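Zindby gripper trials: progress report to the Driline fund
3/6/22
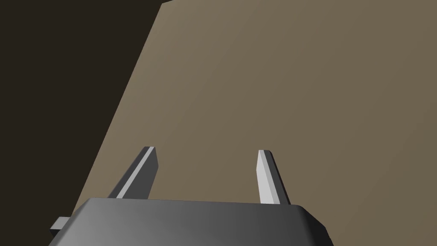 We've now finished the first round of simulated trials, and I'm delighted with how far we have come since the last report. Both controllers, Grukix and Pongsiri, ran the full set of 4000 grasps with the same two-finger gripper model. Grukix missed 597 of them. Pongsiri missed 63 — far better than any of us had hoped!

Most of the Grukix misses came on approach, with the fingers closing a fraction too early. Chaiwat Panyasiri thinks a slower final descent will cure a good share of them, and he is rerunning the worst cases now. Gunhild Vestergaard has rebuilt the wrist camera view so that both controllers get the same picture of the table.

Still to do: thin parts, soft parts, and a fair test on the real arm, which Jean Rankin has booked for September. We would like to keep Sombat Wattanapong on the project for 4 more weeks to prepare for it — the costs are within the agreed budget.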